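Last update: Apr 29, 2019

# Hand-held grippers for teaching a robot arm, part 2: assembly and first practice

In part 1 I printed the parts and prepared the fingers. Now we put everything together and learn to pick small things with it. I build in the shared workshop Trondoseck, but a kitchen table is enough for all steps. The arm which will later use these movements is my own small project, named Likomus.

The idea is simple. You hold one gripper in each hand and do the task yourself. A marker on each housing lets the software know where the gripper is, and later the arm repeats the path.

## What you need

- 2 printed housings, white or another light color
- 4 soft fingers, with inner pads already glued
- 2 square markers, printed on matte paper
- screws and springs from the Isby kit (any similar kit is good)
- one long cable, flexible, not the stiff type
- small screwdriver, double-sided tape, a ruler

## Step 1: Mount the fingers

Put the first finger into its slot and push until you hear a click. Do the same with the second one. Close the jaw slowly by hand. The tips must meet first, and after this the middle part of the fingers. If the middle touches first, the finger is mounted on the wrong side. Take it out and change left with right.

Do not tighten the screws completely yet. I did this the first time and had to open the whole housing again.

## Step 2: Set the opening

Open the jaw to the end and measure between the pads. I use 70 mm. With a smaller opening you can work, but you will often push a bottle away before you catch it. With a bigger one, my hand gets tired quickly.

Now tighten the screws, one a little, then the other a little, until both are firm.

## Step 3: Fix the markers

The marker must be completely flat. Clean the housing with a dry cloth, put the tape on the back of the paper, and press from the center to the outside. Air under the paper makes the corners lift, and then the software loses the gripper when you turn your wrist.

Leave a white border around the black square. Many beginners cut it away because it looks nicer without it. Please keep it.

## Step 4: Guide the cable

Bring the cable from the grippers toward your body, not forward over the table. Leave enough length that you can stretch one arm completely and the cable is still not tight. Test this while sitting, in the same position you will have when you work.

If the cable pulls on one side, you will correct it with your wrist without noticing, and the arm will learn this strange wrist too.

## Step 5: Practice with a bottle

Start with one small bottle standing upright. Keep one gripper near the edge of the table and use only the other. 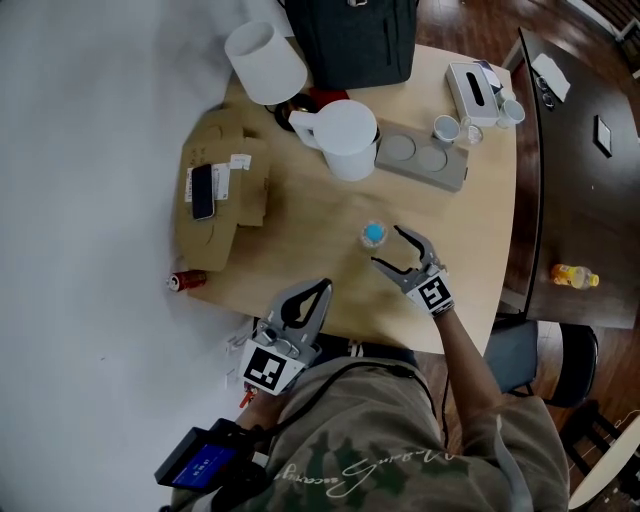
*Right gripper open at the small bottle with the blue cap, left gripper waiting near the table edge.*

Move in this order:

1. Open the jaw before you come near the bottle.
2. Bring the fingers to the bottle low and from your side of the table.
3. Stop for a short moment when the bottle is between the pads.
4. Close slowly, lift a few centimeters, and put it back.

The short stop in point 3 is important for my software, Sfakianakis. It searches for this pause to divide the movement into two parts. If you use other software, read its manual, maybe you do not need it.

When the right hand is comfortable, repeat everything with the left. After this you can try to give the bottle from one gripper to the other, but do not hurry with this one. For me it took many evenings.

## If something is wrong

**The bottle turns inside the jaw.** The pads are too smooth or have dust on them. Wipe them with a little alcohol and let them dry.

**The bottle falls when you come near.** You come too high. Lower your elbow first, then the hand.

**The software sees only one gripper.** Check if your sleeve covers the marker. Check also the light, a strong lamp makes a white reflection on the tape if you put tape over the marker.

**One finger closes later than the other.** Return to step 1 and loosen the screws, the finger is probably not pushed to the end.

In part 3 I will copy the recorded movements to the arm. I plan to publish it in September.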